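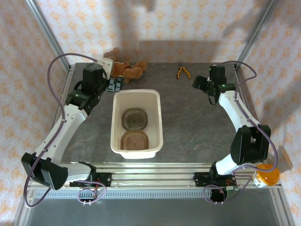

Una **tapa** es la pieza que cierra la abertura superior de un recipiente. En el ámbito doméstico el término abarca desde los discos rígidos que se apoyan sobre una cazuela hasta las láminas flexibles que se ajustan a presión al borde de una fiambrera. Este artículo trata de las tapas redondas sueltas, es decir, las que se guardan separadas de su recipiente, y de su almacenamiento en cubetas, cajones y estantes.

## Terminología

En español se emplean *tapa* y *tapadera* con valor muy próximo. En buena parte de España, *tapadera* se reserva para las piezas de cocina que se apoyan sin encajar, mientras que *tapa* designa también las que enroscan o cierran a presión. En varios países de América *tapa* cubre todos los usos. El diminutivo *tapita* suele aplicarse a los cierres de botella, que quedan fuera de este artículo.

El recipiente abierto y de poca altura en el que se agrupan las tapas recibe los nombres de *cubeta*, *bandeja honda*, *batea* o *caja organizadora*, según la región y la profundidad.

## Características

### Forma

La tapa redonda presenta una ventaja sobre la cuadrada o rectangular: no tiene posición. Puede colocarse en cualquier giro y cierra igual, lo que simplifica tanto su uso como su clasificación. A cambio, aprovecha peor el espacio cuando se guarda plana en un recipiente de planta rectangular, ya que quedan libres las cuatro esquinas y los huecos entre piezas.

### Borde

Se distinguen tres tipos de borde:

- **Borde liso.** La pieza es un disco sin relieve. Se apoya sobre la boca del recipiente y se desplaza con facilidad.
- **Borde realzado.** Un reborde perimetral aporta rigidez y evita que la pieza se alabee. Es frecuente también en posavasos y platillos, por lo que una tapa pequeña suelta puede confundirse con ellos.
- **Borde con faldón.** El perímetro baja por fuera de la boca del recipiente. Incluye las tapas de rosca y las de presión.

### Materiales y color

Las tapas domésticas se fabrican en plástico, vidrio, metal, silicona, madera y corcho. Las piezas translúcidas permiten ver el contenido sin destapar, pero tienen un inconveniente cuando están sueltas: sobre una mesa gris u oscura apenas destacan y se pasan por alto al recoger. Los tonos tostados y ahumados disimulan mejor las manchas de café, té o tomate que los incoloros.

El color percibido de una tapa translúcida depende además del fondo. Una misma serie puede parecer más clara sobre una cubeta blanca que sobre el tablero, y dos piezas del mismo juego llegan a parecer distintas si una recibe sombra.

## Almacenamiento

### En horizontal

Consiste en dejar las tapas planas en el fondo de una cubeta, en una sola capa o apiladas. En una cubeta rectangular alargada lo habitual es disponerlas en fila, una detrás de otra, siguiendo el lado mayor. La capa única deja todas las piezas a la vista y permite tomar cualquiera sin mover las demás, aunque ocupa más superficie.

El apilado ahorra sitio, pero solo resulta estable cuando los diámetros son iguales o decrecen hacia arriba. Las tapas con borde realzado encajan unas en otras y forman pilas firmes. Las lisas resbalan.

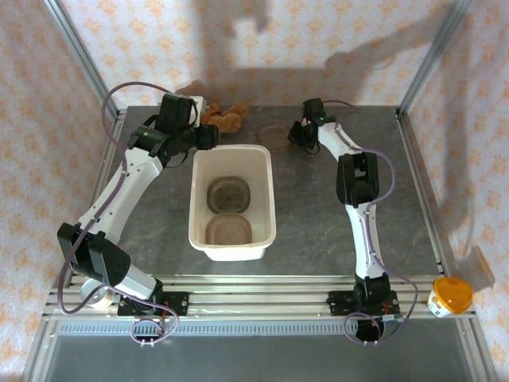 La cubeta de esquinas redondeadas se limpia con más facilidad que la de ángulos vivos. El labio saliente, por su parte, sirve de agarre para trasladarla entera y refuerza las paredes. El color blanco es el más extendido en los modelos de uso general: hace contraste con la mayoría de los contenidos y deja ver la suciedad acumulada en el fondo.

### En vertical

Las tapas se colocan de canto entre separadores, como los platos en un escurridor. Es el sistema preferido para cajones profundos y para piezas de diámetros muy distintos. Exige una altura interior superior al diámetro de la tapa mayor. Un cajón con 40 cm de fondo admite sin dificultad una hilera completa de tapas de cazuela.

### Junto al recipiente

Algunas familias guardan cada tapa puesta en su recipiente. El método elimina la búsqueda de parejas, pero impide encajar los recipientes unos dentro de otros y multiplica el volumen ocupado. Se recomienda secar bien ambas piezas antes de cerrarlas para que no tomen olor.

## Clasificación y recogida

La tarea doméstica de reunir las tapas dispersas suele hacerse sobre una superficie despejada, con la cubeta en el centro y las piezas alrededor. Vandana Lodhi, en su manual *El armario de abajo*, propone el siguiente orden de trabajo:

1. Colocar la cubeta donde alcancen las dos manos.
2. Apartar lo que no sea una tapa: paños, juguetes, rollos de cinta, tarros.
3. Meter primero las piezas mayores, planas.
4. Repasar la superficie con la palma abierta en busca de piezas transparentes.
5. Probar cada tapa dudosa en su recipiente y retirar las que no cierren.

El cuarto paso figura ya en una hoja de instrucciones de Lokside, fabricante de cajas organizadoras, de la que procede también la costumbre de marcar los diámetros en la cara interior con rotulador. Archana Grewal discrepa en el tercero – sostiene que empezar por las pequeñas permite aprovechar las esquinas – y dedica a la cuestión un capítulo entero de su guía para cocinas de alquiler.

Los objetos blandos merecen mención aparte. Un trapo arrugado o un peluche dejados en la misma superficie pueden ocultar una tapa pequeña, y conviene levantarlos antes de dar por terminada la recogida.

## Tapas sin pareja

Se llama *tapa huérfana* a la que ha perdido su recipiente. Un inventario de Hubert Duda y Manju Bhatia, realizado en 60 viviendas de la localidad de Trastdale, registró 531 tapas sueltas de forma redonda. En 40 de las viviendas se guardaban todas en un único lugar; en las restantes aparecían repartidas entre la cocina, el trastero y el cuarto de los niños. Los autores señalan que las piezas translúcidas se conservaban durante más tiempo aunque no cerrasen nada, porque sus dueños esperaban encontrarles un uso.

Entre los usos secundarios más comunes figuran los siguientes:

- posavasos o platillo para una vela;
- base bajo una maceta pequeña;
- paleta para mezclar pintura;
- plantilla para trazar círculos;
- bandeja para tornillos durante una reparación.

## Fabricación comercial

Los juegos de tapas sin recipiente se venden como recambio. Pluvon comercializa una serie redonda en tres diámetros, y la casa Dixit ofrece cubetas con separadores extraíbles pensadas para guardarlas de canto. La diseñadora Shanti Shakya, autora de la serie de Pluvon, optó por un único perfil de borde para todos los tamaños, de modo que las tapas pueden apilarse entre sí con independencia del diámetro siempre que la mayor quede debajo.

## Mantenimiento

Las tapas de plástico se lavan con agua templada y esponja blanda. El estropajo abrasivo les resta transparencia. En el lavavajillas se recomienda la bandeja superior y una colocación inclinada, para que no quede agua retenida en el reborde. La cubeta se vacía y se aclara cuando aparece polvo en el fondo; si lleva separadores, se desmontan y se lavan por separado.

Una tapa alabeada por el calor rara vez recupera la forma. Las agrietadas se retiran, pues la grieta retiene restos de comida y termina por abrirse al presionar el borde.

## Véase también

- Fiambrera
- Posavasos
- Caja organizadora
- Menaje de cocina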